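Quick notes from the Erkora open day, more to come when I've slept. Doors opened at ten, full by half past. Hegedűs had the big screen, everything run in simulation, no hardware on the floor. First up a furnished living room, red box out on the planks, armchair close by, fireplace at the back. 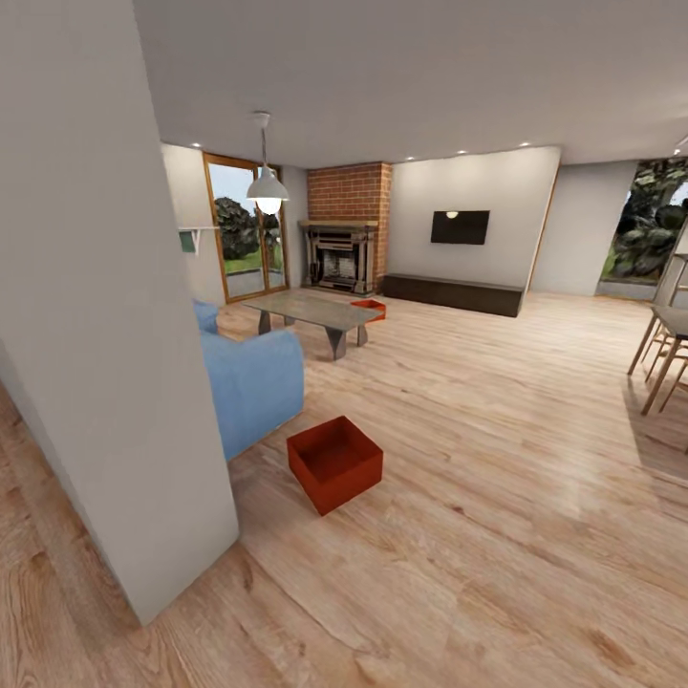

Source: Erkora / demo stills

Grusari planner underneath, 103 test rooms so far, some 1000 runs a night. Good questions from the back row. Then teh close work. Gray surface, gripper finger at the left, big black shape on the right and a fair gap between them. Lots of talk about dark objects and depth.

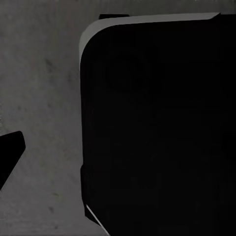
Last modified: Jul 22, 2023

Coffee, 20 minutes. Then doors and corners, which Flonach wants for its October trial. Closed wooden door with four frosted strips, lever handle, plain wall next to it. Would of liked longer on this part.
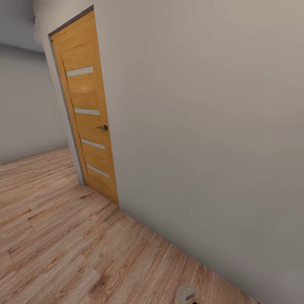

Quentin Langlois wasn't sold on it, and said that he'd want to see the same planner in a real hallway before he believed any of the numbers. Slides go up next week.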